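Dirt, Data and a Very Long Drive

I got to Plorcombe before sunrise with gas station coffee and the wrong shoes. The farm runs 200 acres of potatoes on soil that changes its mind every few yards, and I'd come to see the moisture probes everybody at the co-op keeps arguing about.

There are 11 of them out there, each one a gray stick you'd trip over if it weren't for the flags (I tripped over one anyway). They're made by a little outfit called Stollwood, and they send a reading to the farm office every hour. Before they went in last May, watering was done by the calendar and a boot heel. Now the north end gets a drink when the north end is thirsty, and the low corner by the creek mostly gets left alone!

I asked what they cost. $199 apiece, plus a subscription, and that's where the grumbling starts. Farmers over in Prulano told me they'd buy the sticks tomorrow if the monthly fee went away.
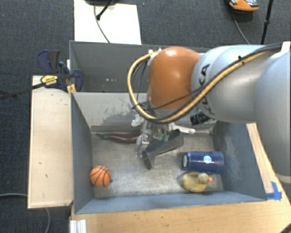 I get it. You pay for the tractor once — well, over nine years — and then it's yours. Paying rent on your own dirt's readings feels different. Still, I watched the pump sit idle all morning while the neighbor's sprinklers ran full blast, and I know which water bill I'd want. The Enriquez place down the road is trying four probes next spring, and I've already asked if I can come back with better shoes.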